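4 Fitting and adjusting the Masier drum sander

4.1 Before you start

Read the whole of this section before you plug the machine in. The steps assume that the stand has been put together and levelled as set out in section 3, and that the extractor hose is to hand but not yet joined to the hood.

You will need:
The 4 mm hex key from the tool bag
A straight edge longer than the table
The two setting blocks
A soft brush
Light machine oil

CAUTION: Pull the plug from the wall socket before opening the drum cover. Switching off at the panel does not cut the supply to the feed motor.

4.2 Fitting the abrasive strip

1. Raise the drum by turning the height wheel clockwise until it stops.
2. Undo the cover latch and swing the cover back on its hinge.
3. Brush all dust from the drum. Check that no old adhesive or grit is left on the surface.
4. Squeeze the left-hand clip and push the tapered end of the strip into the slot. Release the clip.
5. Turn the drum by hand and wind the strip on from left to right. Keep each turn close to the last without overlap.
6. Push the free end into the right-hand clip and release it. The clip takes up slack as the strip stretches in use.
7. Turn the drum one full turn by hand. If the strip rubs against the hood, take it off and wind it again.
8. Close the cover and fasten the latch.

NOTE: Strips cut at home must follow the template printed inside the back cover. A strip with a blunt taper will ride up at the clip and mark the work.

NOTE: Hestard pre-cut strips are marked with an arrow on the back. The arrow must point the same way as the one on the drum end cap.

4.3 Setting the drum level with the table

The drum is set at the factory but may move in transit. Check it before first use and whenever the table bearings have been changed.

1. Remove the abrasive strip.
2. Place one setting block under each end of the drum.
3. Lower the drum until it just touches either block.
4. Try to slide the other block. If it moves freely, loosen the two screws on the outer bracket and turn the levelling nut until both blocks drag by the same amount.
5. Tighten the screws, then check again. Tightening can shift the bracket slightly.

CAUTION: Do not force the drum down on to the blocks. The height screw will bend and is not covered by the guarantee.

4.4 Tracking the feed belt

1. Plug the machine in and start the feed at the slowest setting. Leave the drum motor off.
2. Watch the belt for a few minutes. It must stay clear of the side rails.
3. If the belt drifts, tighten the tension screw on the side towards which it is moving by a quarter turn.
4. Wait for the belt to settle before making a further change.
5. Raise the feed to the middle setting and repeat the check.

The belt must be tight enough not to slip when a board is held back lightly by hand. A belt that is too tight will wear the roller bushes.

4.5 Extraction

Join the Zacharias hood adaptor to the outlet and fix it with the band clip. Start the extractor before the drum and leave it running for 15 seconds after the drum has stopped. Empty the bag before it is half full. Fine dust must not be left standing overnight.

4.6 Sanding jointed panels

Leave glued panels in the clamps for at least 12 hours. Scrape off any hardened glue before sanding, as it clogs the strip and leaves burn lines.

1. Check the panel with the straight edge. Note any joint that stands proud.
2. Set the drum so that it touches only the highest point.
3. Feed the panel with the joints running in line with the direction of travel.
4. Lower the drum by no more than a quarter turn between passes.
5. Turn the panel end for end after each pass.
6. Change to a finer strip once all joints are flush.
7. Break the edges by hand after the last pass.
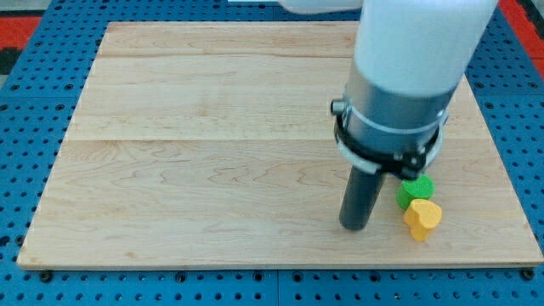

Fig. 12. Maple-coloured panel, three planks, with wavy grain.

NOTE: Wavy grain tears easily under a planer. For such boards take lighter passes and keep the feed slow. Do not stop the feed with the drum in contact, or a groove will be cut across the panel.

4.7 Faults

Line along the full length of the board: grit or glue on the strip. Clean with a crepe block or replace.
Step at the end of the board: work not supported. Fit the Vendum outfeed table, part 354.
Drum stops under load: cut too deep. Raise the drum, wait 2 minutes and press the reset button.
Belt slips: tighten both tension screws equally, then repeat 4.4.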